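Hidumness Forum > Home and Shared Shop Builds > Arms and Grippers

Wrist camera: locating a teal container by color, angle estimate jumps

Charito Salazar
August 17, 2020
Bench arm with a two-finger gripper, camera fixed at the wrist. The work cell is a box with a wood-grain floor board, dark red-streaked wood-grain panels for walls and aluminum trim along the joins. The arm has to find a teal plastic container, estimate its rotation on the floor, close on the rim and set it down square to the back wall.

Current method: convert to HSV, threshold on hue, keep the largest blob, fit a minimum-area rectangle, take the angle of the long side. When the whole outline is visible this is fine. When part of the outline leaves the image the rectangle fits the visible piece and the angle goes wrong, sometimes by 11 degrees. The controller is a Wulter board with the vision running on a laptop next to it. Exposure is locked. White balance is locked.

I would like to keep the single camera. Is there a better fit than the rectangle, or is this the wrong measurement to begin with?

dovetail_rob
Wrong measurement. Minimum-area rectangle assumes the blob is the object. Once the outline is clipped by the image border, the border becomes one side of your blob and the fit will use it. Discard every contour point within a few pixels of the border, then fit lines to what is left. One good straight edge gives you the angle.

ksw_ohio
Agree on discarding border points. I would add that you probably want RANSAC for the line and not a least-squares fit, especially if your fingers sit in front of the object. They will bite a notch out of the mask and least squares will bend toward it.

mill_and_mend
I'd go the other way and stop asking the wrist camera to do this. Fixed camera over the cell, calibrated once. It sees the whole container every time and the fingers are never in front of it. A wrist view close to the rim is the worst place to measure rotation.

Charito Salazar
There is no room above the cell for a fixed mount. The arm passes through that space on the way in. I could mount one at a side, but then the floor is seen at a shallow angle and I am back to a different set of problems.

mill_and_mend
Then take the rotation from a high pose before descending. Same camera, more floor in view. Measure high, commit, go down.

ksw_ohio
Measuring high and committing is open loop for the part of the move where the errors show up. If a fingertip nudges the rim on the way down, the number from the high pose is stale. Two measurements, one high and one low, and compare.

mill_and_mend
If the fingertip touches the rim on the way down, the approach is wrong and no second measurement fixes that. I have run the high-pose method on a sorting rig at the Hasia shop with no low pose at all. It is less code.

dovetail_rob
Your sorting rig handles small parts that fit in the image with margin. Her container doesn't.

Tolentino
What is the lens height at the low pose? Also, is the hose tied off anywhere between the wrist and the forearm? If you have a loose loop near the gripper it is going to show up in the mask as a missing region, and it will be in a different place at every wrist angle.

Charito Salazar
Lens to floor at the low pose is 100 mm more than the finger length, measured with the fingers vertical. The hose is tied at the forearm only.

Tolentino
Can you post views from the wrist? One with the fingers in it, if you have it.

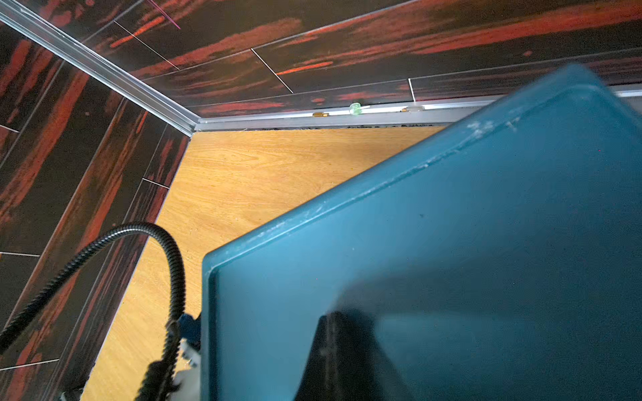
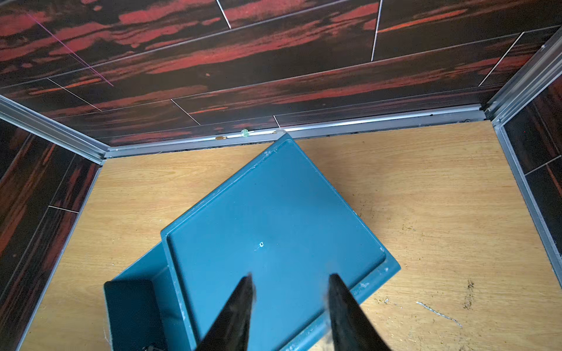 Charito Salazar

Wrist views as requested. The hose is in the first one and the fingers are in the second.

I changed the fit as dovetail_rob described. Border points are dropped, then RANSAC on the remaining contour, longest inlier segment wins. The angle no longer follows the image border. What remains is a smaller error along the worn parts of the rim. The scuffs are pale enough to fail the saturation test, so the edge in the mask is ragged there. I can close the mask with a larger kernel, but that also rounds the corners.

tied-off Tolentino: I can add a second tie at the wrist, but I need the slack for the last joint.

Tolentino
That loop is where I expected it. You don't need to pull all of the slack out. Move it to the back of the forearm so the bend happens above the wrist. A printed guide with a wide mouth would do it. If the hose stays in view, add it to the static mask only if it doesn't move relative to the camera, and I doubt that it holds still.

ksw_ohio
On the scuffs: lower the saturation limit only inside a narrow band around the first fitted line, then fit again. The floor is a light tan, so a pale scuff and a bright bit of board may look alike to a loose threshold. Inside a narrow band that matters less. I'd leave the closing kernel alone.

dovetail_rob
Also look at the small round hole in the inner panel in the second view. If it is visible at your high pose you have a fixed feature on the object. Hole position plus one edge gives rotation and translation with no need for corners at all.

mill_and_mend
A chipped hole is a poor datum. The outline is pale on the teal and not clean, so the centroid will wander with lighting. I would paint a dot or put a tag there before I relied on it.

dovetail_rob
A wandering centroid costs a pixel or two in position. It doesn't touch the angle if the angle comes from the edge. A tag is fine too if she is willing to stick one on.

Charito Salazar
No tags for now. The containers get swapped and I don't want to mark each one.

ksw_ohio
Separate point — brush out the floor near the lower right of the second view and along the back trim. The dark specks won't pass a teal threshold, but grit under a rim will tilt the container when you set it down square.

Charito Salazar
Will do. The small pieces sitting on the back trim come out at the same time. Next change is the two-pass band fit, then the hose guide. The guide needs a longer print than I can leave running in the shop this month, so it will probably be October before it is on the arm. I will post the angle error from both poses when I have it.

mill_and_mend
Log the high-pose angle by itself as well. I still think the low one is redundant.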